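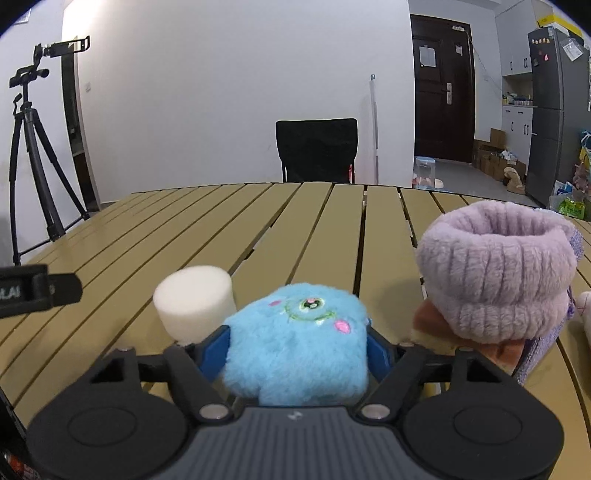
Minutes of the Toy and Knits Table Meeting

Alarley Hall > Groups > Toy and Knits Table > Minutes

Home | Groups | Room Bookings | Minutes | Contact

Friday, back room, 6:30 start. I'm typing these up from my own scribbles again, so if I got your point wrong, tell me next time and I'll fix it (kindly, please, I was also eating a muffin).

1. Last month's minutes

Read and agreed, with one change. I wrote that the Dumbridge sale starts at nine. It starts at ten, and doors open at nine for people setting up. Fixed now!

2. What came in

A really nice batch this time. The one everybody wanted to talk about was the fuzzy light-blue fellow with the single eye, green around the outside and pink and green in the middle, with the little pink cheeks. We spent far too long on what he is. Monster won, four votes to three, over "some kind of owl." He goes on the sale list as Blue Monster and that is the end of it, I hope.

The lilac hat with the thick ribbed cuff also got a lot of love. Two people asked if they could just buy it now. We said no, same as always, everything goes to the sale first and members can buy in the last half hour like everybody else. There was some grumbling. I was one of the grumblers.

The pale pink plush was put on the list too. The purple fabric was set aside for the dress-up bin until we decide what to make out of it. A drawstring bag was suggested, and so was a cape for the monster, which got a bigger laugh than it probably deserved.

3. Sorting and pricing

We agreed to stay with three piles: plush, knits, and fabric. Last time we tried five and spent the whole evening moving things from one to another. Plush will be priced by size and knits by the piece. Anything with a loose seam goes in the mending bag and doesn't get a tag until it comes back.

Tags go on with a safety pin through a seam, please, never through the fuzzy part. We had a rabbit come back in March with a bald patch and I still feel bad about it.

4. Cleaning

Long talk on this one. The question was whether plush should all be washed before it goes out, or only wiped down. The people who do the washing pointed out (fairly!) that it takes days for the bigger ones to dry. We settled on this: anything that looks grubby gets washed cold in a pillowcase, and the rest gets brushed and spot cleaned at the table with a foam sponge and a little mild soap. Embroidered faces get dabbed. No scrubbing.

Somebody asked if we could use the sponges for padding as well. We can't, they're too stiff. Stuffing comes from Cloutier and the next order is already in, 21 bags.

5. The table

The slatted table stays where it is for now. It's sturdy and the right height, but pins and small buttons drop straight through the gaps, and I've crawled under there enough for one year. We'll try an old bedsheet over the top next time. I said I'd bring one. The black office chair is the comfortable one and it was agreed that whoever is doing the sewing gets it, no arguing.

Please also put the mop back against the wall when you've finished with it.

6. Money

We have $89 in the cash tin after paying for the stuffing. Flondance has offered us thread and ribbon ends at $39 for a mixed box, and we voted yes, one box, and we'll see how far it goes. The hall's roof fund stands at $4,000 and they thanked us for our share from the last sale, which was nice to hear.

7. Anything else

Could people bring paper bags for the sale? We ran out last time and one lady went home with a teddy bear under each arm. She seemed happy enough, but still.

There was a request to start half an hour earlier in winter. Mixed feelings, so it's on the list for next time.

Closed at 8:10. Next meeting same room, same time. Bedsheet: me. Soap: still needs a name next to it.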